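Reading the Warthorpe write-up on training a shelf-tidying robot from head-camera footage of people. Thread, because I have been grumbling about it all Saturday and might as well grumble in public.

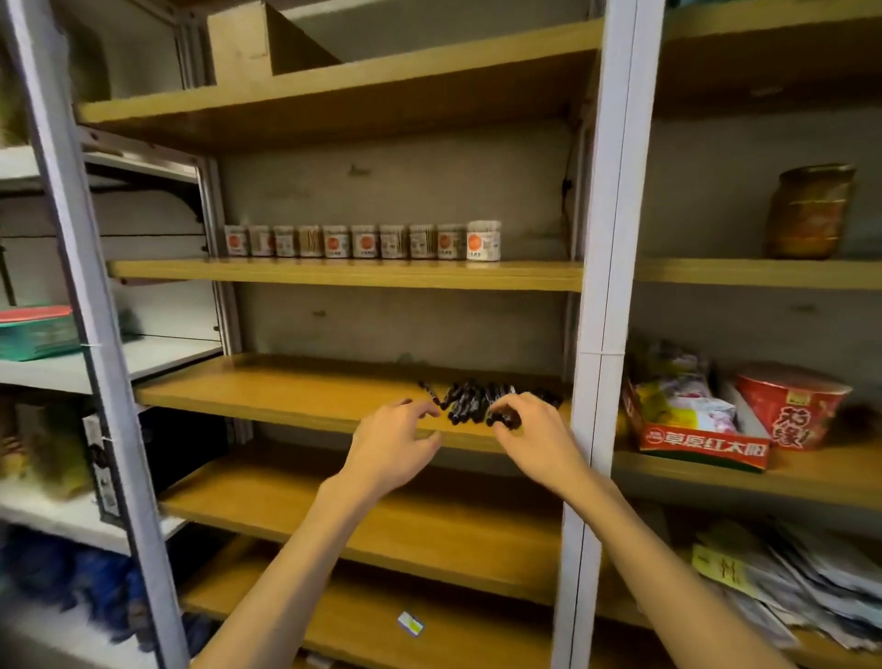 1/ The claim

Record people doing ordinary shelf jobs with their own hands. Train on that. Then add a small dose of robot data at the end and get a policy that tidies shelves it has never met. Cheap data, big result. I've read this paper before under several other titles.

2/ The task they lead with is black markers in a heap on a wooden shelf. Fair play, it's a horrid task. Glossy caps, all the same colour, lying at every angle, hardly an edge you could trust. If I wanted to embarrass a gripper I'd start there too.

3/ Now look at the hands. Fingertips of the right one on the capped ends, left one hovering by a marker that's lying apart from the others. People gather with several fingers at once and feel what's slipping. The Trendunlow arm has 2 fingers and no touch sensing. Which part of that is supposed to carry over?

4/ Their answer is "intent". The model learns where hands go and roughly when, and the robot sorts out the contact for itself. Maybe. But then the clever bit is the contact controller, and that gets one paragraph and a reference to the Haddad code, which was last touched in May.

5/ Results. 8 trials per task. Six successes on the markers with the human footage, three without. I'd like to be impressed by double. With 8 goes each, I could get a gap like that from a lucky afternoon and a fresh set of finger pads.

6/ And what counts as a success? I had to go to the appendix. "Majority of items moved to the target region." So you can leave a good few markers behind and still tick the box. Ask anyone who stacks shelves for a living whether that's tidied.

7/ Something I do like: the shelving is proper shelving. Little tubs of thin wooden sticks in a row on the board above, a red box of food pouches in the next bay, a glass jar up high. Far better than three coloured blocks on a grey table, and I wish more groups would bother.

8/ Except the clutter never gets tested. Every robot trial was run on a bare rack with only the target items on it. So the footage is rich and the exam is easy. If a forearm has to come in under a board with a row of tubs on it, I want to know how often the tubs go flying.

9/ Someone will say the messy footage helps the vision part generalise. Could be! Then show me the run with the background masked out. It's the obvious comparison and it isn't there. The Cloltance people did it for drawers and it took up half a page.

10/ What would change my mind: more trials, a count of items left behind, one cluttered rack, and the same hours spent on plain teleoperation as a baseline. That last one is the one everybody skips.

11/ I don't think it's wrong, by the way. Watching hands is probably worth something. I think it's a 3-page result in a much longer paper, and the headline number is doing a lot of heavy lifting for a robot that can't.

12/ Replies open. If you've run their code on your own shelves I'd love to hear how it went, particularly if it went badly.

Last updated: Saturday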